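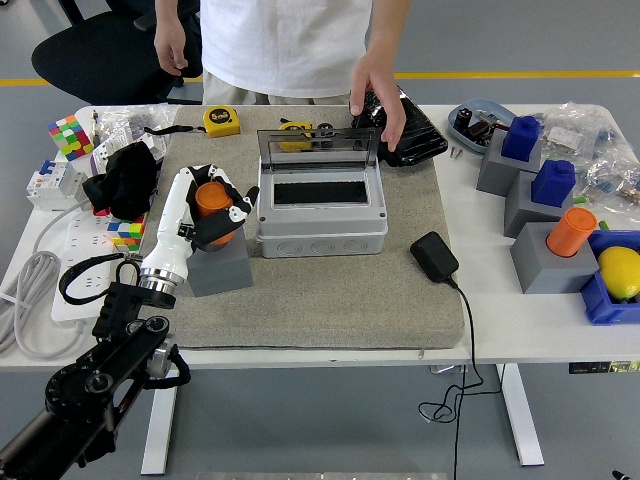
An orange cup in the grip of a white robotic hand, with an open junction box on the mat.

July 25, 2021

The Ternbridge Quartet will open its new season in October with a programme of music by four living composers, performed at the Vavley Rooms in Halport. I have followed the ensemble since its first public concert and have been invited to write the programme notes for the series. I set out below what has been confirmed so far, together with some remarks on the music itself.

The quartet was formed by the violinist Ilona Gulyás and the cellist Renzo Colombo, who met while teaching at a summer course and found that they shared an interest in repertoire outside the established canon. They were joined by Vitalii Pylypenko as second violin and, a year later, by the viola player Zubaida Magsi. The membership has remained unchanged for 7 seasons. In that time the players have given 19 first performances, several of them of works written for the Vavley Rooms and its rather dry acoustic.

The main work of the opening concert is the String Quartet No. 2 by Prasetyo Halim, commissioned with the support of the Qureshi Fund for New Music. Mr Halim studied composition in Yogyakarta and later in Manchester, and has written mostly for voices until now. The new quartet is in five movements played without a break and lasts a little under half an hour. I was permitted to attend a reading of the first three movements and to follow with the score.

The opening is very quiet. The viola holds a single note for some time while the two violins trade short figures above it, and the cello does not enter until the second page. Ms Magsi has spoken to me at length about the difficulty of this passage, which asks her to change bow without any audible break and to alter the colour of the note by degrees. The second movement is quick and has a good deal of plucking in it. The third is a slow song for the cello, marked to be played "as if to one listener". Mr Colombo took it more slowly at the reading than the metronome mark suggests. The composer, who was present, made a pencil note in his own copy and did not ask for a change.

I would add one reservation. The join between the second and third movements seemed abrupt to me, and I was not persuaded by the long silence placed there. Ms Gulyás takes the opposite view and regards it as the centre of the piece. It may well be that the silence will have a different weight in a full hall.

The Vavley Rooms have been closed for most of the past year, and the reopening has required some changes to the usual arrangements. The main room can seat 200 under normal conditions. Capacity for the October concert has yet to be settled, and booking will open once the seating plan is agreed. The balcony will remain closed for this concert. Those who hold subscriptions carried over from the cancelled season will be contacted first and need take no action at present.

There will be 5 concerts in the series. The second pairs early Haydn with two short pieces for string trio, and the third is to be shared with a wind quintet from the Ternbridge Conservatoire. The remaining two programmes will be announced when the visiting artists have confirmed their travel. Mr Pylypenko will also direct an open rehearsal for school-age players on the morning of the third concert. Teachers who wish to bring a group should write to the Rooms directly, stating the instruments and the standard of the players.

Readers have asked whether the quartet intends to record the Halim. A recording is under discussion, though no date has been fixed and the players would prefer to perform the piece several times before committing it to disc. The earlier album of quartets by Halport composers is still available from the box office – the second pressing corrects the track order printed on the sleeve of the first.

My notes on the fourth and fifth movements will follow when I have heard them. The parts are due to be delivered to the players next month, and Mr Halim has indicated that the ending is still being revised.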